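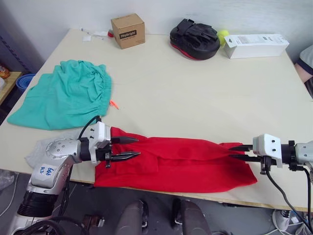

Vula reckon the back door is fine as it is and the closer just needs a squirt of something. Had it in an email before I'd even finished the walk-through. It isn't fine. See exits, below.

SKANDARI UNIFORM AND COSTUME HIRE
Site safety check, 118 Niven Street, ground floor and mezzanine
26 June 2019

Marks: OK / FIX / WATCH / NA. Comments are mine unless they say otherwise. Previous sheet is in the blue folder, pages out of order, sorry.

EXITS AND PATHS

Front door opens freely from inside, no key – OK

Back door opens freely from inside – FIX
Sticks at the bottom. Shoulder needed both times I tried it. Oiling the closer won't help, it's the door dragging on the sill. Needs to come off and be planed. Have written back to Vula saying so. If no answer this week I'm ringing.

Exit signs lit – OK
Front one flickers on test but holds. Tell Pruditz when they come.

Main aisle clear full width – FIX
Rolling racks parked in it again, school blazers mostly. Moved them myself. The yellow tape on the floor has worn off near the counter so you can't really blame anyone. Re-tape.

Path to switchboard clear – FIX
Box of hats. Shifted.

Mezzanine stairs, treads and handrail – WATCH
Handrail solid. Third tread from the top has a lifted nosing, screwed it back down but the screw is biting into not much. Look again next check.

FIRE

Extinguishers in place, pin and tag present – OK
Extinguisher by steam press accessible – FIX
Coats hung over it. You could not see it was there. New hook put up further along so no excuse.

Fire blanket, kitchenette – OK

Smoke alarms tested – OK
Mezzanine one is very quiet. Loud enough up there, can't hear it at the counter with the radio going. Asked Pruditz for a price on linking them, quote is $258 plus callout. Would do it.

Stock clear of heaters and lights – WATCH
Top rail on the east wall is too close to the light fitting. Feather boas. Want at least 300 mm between, have dropped the rail one notch and it is now just over.

Lint cleared from dryer and behind it – FIX
Filter fine, behind it terrible. Pulled the machine out and vacuumed. Add to the closing list, not just the quarterly.

ELECTRICAL

Leads tagged and in date – WATCH
Tags run out in July. Pruditz booked in, they want everything unplugged and on the bench before they start, so put a note up the day before.

Powerboards not piggybacked – FIX
Two under the counter, one plugged in to the other. Again. Second one binned.

RCD push test – OK

Iron and steamer cords – OK on the irons, FIX on the old steamer
Outer sheath split where it goes into the base. Cut the plug off so it can't be used. Please don't put a new plug on it.

STEAM PRESS AND SEWING

Press guard and release working – OK
Burns card on the wall beside press – OK but faded, reprint
Needle bin not overfull – OK
Scissors and cutters put away – WATCH
Rotary cutter left blade out on a shelf at hand height. Closed it. Mention it at the morning catch up.

LIFTING AND STORAGE

Heavy tubs on lower shelves – FIX
Boots and the chain mail are up at head height. Who lifted that. Both tubs to go to the bottom shelf, light stuff up top.

Shelving fixed to wall – OK
Step stool feet and rungs – OK
Ladder – NA, lent out, check on return

CHEMICALS

Spot cleaner labelled – FIX
Decanted in to a drink bottle with nothing on it. Tipped out. Original container only, or a proper labeled spray bottle with the safety sheet in the folder.

Ventilation fan over sink – OK, noisy

FIRST AID

Kit stocked – FIX
Out of eyewash and burn gel. Ordered 6 of each as they go out of date seperately from everything else.

Added after, from the front counter copy, different pen:
Can the back door be done outside school hols? July is when we're flat out with deliveries through there.

Reply: asked for it, Vula pick the day. If it's mid-hols, deliveries come through the front and we hold the racks on the mezzanine. Door still gets done.

Next check due end of next quarter. Back door and steamer before then.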